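My month of no-knead bread (and why I'm not stopping)

I have been making bread all December and I need to talk about it!
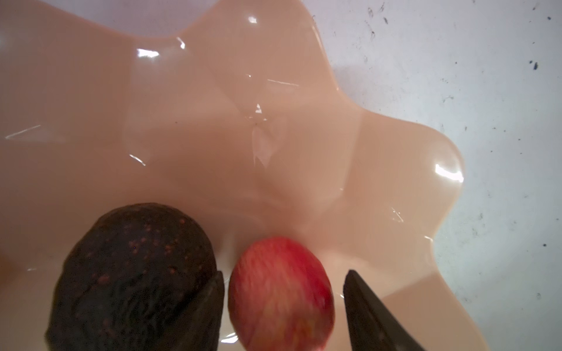 I came to no-knead bread the lazy way, which is to say I was too tired to knead. My neighbor Vittoria Zuccaro had been telling me for ages to just stir the stuff together at night and go to bed, and I kept nodding and not doing it. Then one evening I finally did. Flour, water, salt, a tiny pinch of yeast, and I was done before the kettle boiled. A peach-colored plastic bowl with a wavy rim is a perfectly good place for dough to spend the night, by the way. You don't need the fancy straight-sided tubs with the lines up the side, although if you already own one, lucky you. The only thing I'd say about a rim that goes up and down like that is to lay a damp dish towel over it instead of fighting with plastic wrap, which never wants to grip the low spots.

So, the dough. I use a bag of bread flour from the Brultby mill shop (the plain one, in the brown sack) and I swap out 200 grams of it for whole wheat when I want something with more chew. My total dough weight comes out at 910 grams, and that fits my pot so well that I've quit messing with it. It looks awful when you first mix it. Shaggy, lumpy, dry bits at the bottom. Leave it alone!

I give it 10 hours on the counter, sometimes more if the kitchen is cold, and in my house the kitchen is always cold. By breakfast it's puffy and full of bubbles and it smells a little like beer. I still get excited every single time I lift the towel. My husband has stopped coming over to look, but I call him anyway.

Then you tip it out, fold the edges in, flip it over, and let it sit while the oven heats with the pot inside. My first few loaves spread out like pancakes because I was scared of the dough and barely touched it. Wet hands fixed that. Wet hands and being a bit rude to it — really pull those edges over.

The crust is the part I can't get over. It crackles when it comes out, a real sound, like somebody walking on dry leaves in the next room. I stood there with my ear next to the loaf like a kid with a seashell.

Things I've tried so far: olives (yes, but dry them first), raisins and walnuts (yes yes yes), and a heap of cheddar, which leaked out and welded itself to the pot. I soaked that pot for two days. Would I do it again? Probably, with parchment.

Vittoria says rye is next, and she's promised me a jar of her starter, which she has kept going for 8 years. I've already cleared a spot for it on the shelf over the fridge. If you've made rye with a starter and have any tips on how sticky is too sticky, please leave them in the comments, I'm mixing the first one as soon as the jar gets here.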